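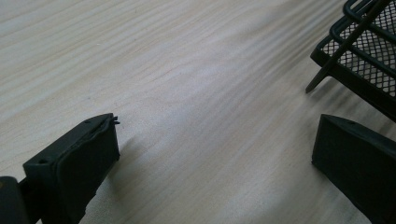
Hand-Held Gripper No. 5 — Inspection Checklist with Comments

Station: table-setting bench, Hirkasham workshop
Tool record: 2628
Inspection date: 2020-10-19
Result: cleared for light use, pads to be replaced (see items 3 and 4)

Hello again to everyone who shares this tool. I have kept the same order as the August sheet so that you can lay the two side by side, and as usual I have written more in the comments than the little boxes were meant to hold. Please read the pad section even if you skip the rest.

Before you start

1. Tool switched off, jaws open, nothing between the fingers.
Checked: yes.
Comment: Please let the jaws come all the way open by themselves and don't help them along with your thumbs. I know it's tempting when you are in a hurry to get going, but a finger that needs help opening is something I would like to hear about, and if you push it along we may never find out.

2. Bench surface clean, with room to rest the tool.
Checked: yes.
Comment: The pale wood is a lovely background for this work, since anything dark that drops off the tool shows up nicely. Give it a wipe with a dry cloth first so you know that whatever you find afterward is new. The black mesh organizer can stay at the back corner, but keep its legs well clear of the fingers.

Finger pads

3. Left pad: edges, corners, face.
Checked: needs attention.
Comment: The edge of this pad has gone wavy and there is a small bit of material sticking out at one corner. Loose black fibers are hanging from the inner edge too, like the end of an old shoelace. Please don't pull them! A pulled thread can take a good piece of the covering along with it. Trim with the small scissors, close to the pad, and wipe the face afterward with a barely damp cloth.

4. Right pad: edges, corners, face.
Checked: needs attention, less urgent.
Comment: There's a little nick at the top edge. By itself I would have let it go until the next round, but I have always disliked putting one fresh pad opposite one tired one, because the grip then feels different from side to side and people start squeezing harder to make up for it. So we change both. A new pair is on the shelf in the Kutlow box, already cut to size. Press each one down for 40 seconds, and leave the tool alone overnight before anyone picks up so much as a spoon with it.

5. Pads meet squarely when closed.
Checked: yes.
Comment: I closed them on a strip of thin paper at the top, the middle and the bottom, and tugged gently each time. The paper held in all three spots. Repeat this after the new pads go on, and write the result on the back of this sheet where the rest of us can find it.

Fingers, arms and joints

6. Screw holes on top of the fingers clear of dust and crumbs.
Checked: yes, after brushing.
Comment: A soft paintbrush does this very well. Please no toothpicks — we had one snap off in August and it took me most of a lunch break to coax it out.

7. Pivot holes and their brass rims.
Checked: yes.
Comment: Run a fingertip around each rim with the power off. What you want is a smooth, seated edge with no lip that catches your skin. Don't forget the one down in the rounded housing, which is easy to miss when you are looking at the jaws. No oil on any of these, please. Oil finds its way to the pads sooner or later, and then we are back at item 3.

8. Arms move evenly, no side play.
Checked: yes.
Comment: Hold the housing in one hand and rock each arm lightly with the other. I felt the same small amount of give on both sides, well inside what the Schnyder setup notes allow for. If one side ever feels looser, stop there and hang the red tag on the tool.
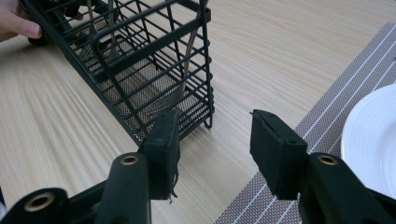
Working check at the bench

9. Approach to the wire basket.
Checked: yes, with a helper.
Comment: The basket is light and will happily skate across the wood if a finger bumps it, so one person steadies it by the top rail while the other brings the tool in. The steadying hand stays at the far end, away from the jaws, for as long as the tool is near. Watch the bent-wire foot at the near corner as well. It sits low, and a pad with loose threads could easily snag on it, which is one more good argument for the scissors in item 3.

10. Basket contents safe to reach for.
Checked: yes.
Comment: Look before you reach, every time. Anything long and metal that stands up above the rods should be treated as sharp until you know better, and any real knives go back in the drawer for the length of the check. We have blunt practice pieces from Clurutport for exactly this purpose.

11. Placemat and plate kept to the side.
Checked: yes.
Comment: Leave the gray placemat on the right with the white plate on it, and make sure the tool can pass without brushing the rim. If the mat creeps toward you as you work, set the tool down first and then straighten it.

After use

12. Jaws left open, tool powered off, pads facing away from the edge of the bench.

13. Any fibers or crumbs of pad material collected and taped to the back of this sheet. I know it looks odd, but it helps me see how fast the covering is wearing.

Still open
Replace both pads. Repeat item 5 afterward. Order another pair for the Kutlow box, as these are the last ones in it.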